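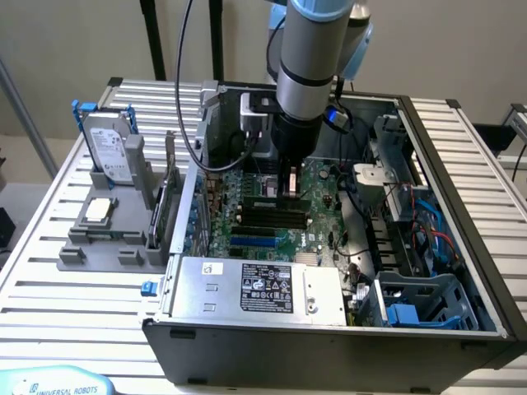
Support Library > Office Equipment > Desktop Computers
Print this page | E-mail this page

Section 11. Moving a Desktop Computer and Setting It Up Again

Revised September 15, 2022

This section applies to all tower computers issued to staff at the Flikdale and Albers offices. It covers a move from one desk to another, a move between buildings, and first use after a period in storage. Laptops and shared printers are covered in their own sections.

Staff may carry out every step below without assistance. Work inside the case is reserved for the Equipment Desk, extension 1573.

Before the move

1. Save all open work to the network drive. Files kept only on the desktop or in the Downloads folder are not backed up.
2. Confirm that the asset number on the rear label matches the number on the move request. If the label is missing or cannot be read, stop and call the Equipment Desk.
3. Shut the computer down from the Start menu. Do not use sleep mode, and do not hold in the power button unless the computer has stopped responding.
4. Turn off the monitor, speakers and any external drive.
5. Unplug the power cord from the wall outlet first, then from the back of the computer.
6. Label each remaining cable at both ends. Tie-on labels are stocked with the moving cartons.
7. Disconnect the cables by holding the plug. Network cables have a small plastic tab that must be pressed down before the plug will come free.

CAUTION: Never move a computer while it is connected to power, even across the same desk.

Note – Security cables are removed by building staff only. Allow one working day for this.

Packing and carrying

1. Use the Flarkico double-wall carton supplied for the purpose. Paper boxes are too weak at the base.
2. Stand the tower upright in the carton with a foam block at each end. Nothing is to be packed on top of it.
3. Pack the keyboard, mouse and labeled cables in a separate bag marked with the asset number.
4. Wrap the monitor in its cloth cover and carry it screen side in.
5. For moves between buildings, complete Form 400 and attach the yellow copy to the outside of the carton. The white copy stays with the sending office.

Cartons without a yellow copy will be held at the loading dock.
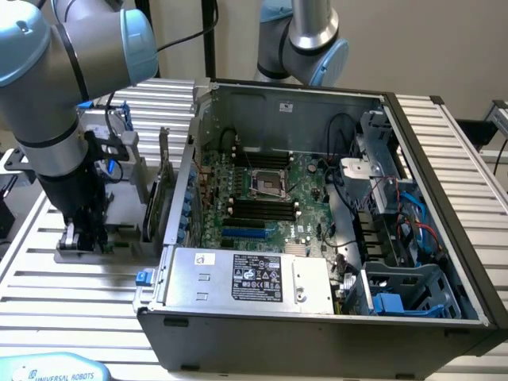

A computer that has been returned from service is released with a green tag tied to the front handle of its carton. Keep the tag until the computer has been started and checked at the new desk, then place it in the return envelope. If the tag lists a change to the memory, the storage drive or an expansion card, copy that line onto the office equipment register.

Choosing a position

1. Place the tower on a firm, level surface. Where it must stand on carpet, use an Erkumura floor stand.
2. Leave clear space behind the case for air and for the cables to bend gently.
3. Keep the tower away from radiators, direct sun, and windows that are opened in wet weather.
4. Check that drawers and chair arms do not strike the case or pull at the cables.

In November and through the heating season, a tower brought in from an unheated vehicle must stand unopened in its carton for two hours before it is connected.

Connecting and starting

1. Connect the monitor to the computer and tighten any thumbscrews by hand.
2. Connect the keyboard and mouse, then the network cable. Use the wall port shown on the floor plan for the new desk.
3. Plug the power cord into the computer, then into the wall outlet or the 500 VA battery unit, if one has been issued. Heaters, fans and printers must not share the battery unit.
4. Turn on the monitor and then the computer.
5. Sign in as usual and open one file from the network drive to confirm the connection.
6. Set the default printer to the one nearest the new desk.

If the computer does not start

– Check that the rocker switch on the back of the case, where there is one, is set to the line mark.
– Confirm that the outlet works by plugging in a desk lamp.
– Disconnect everything except the monitor, keyboard and power cord, and try again.
– If the computer beeps in a repeated pattern, write down the pattern before calling.

CAUTION: Do not remove the side panel. If there is smoke, a burning smell or any liquid near the case, unplug the power cord only if it is safe to do so, leave the desk and report the matter at once.

After the move

Return the empty carton and foam blocks to the supply room within five working days. The receiving office enters the new desk number in the equipment register, and the sending office closes its own entry on the same form. Computers that are not going to a new user are handled under Section 12, Storage and Disposal.

Print this page | E-mail this page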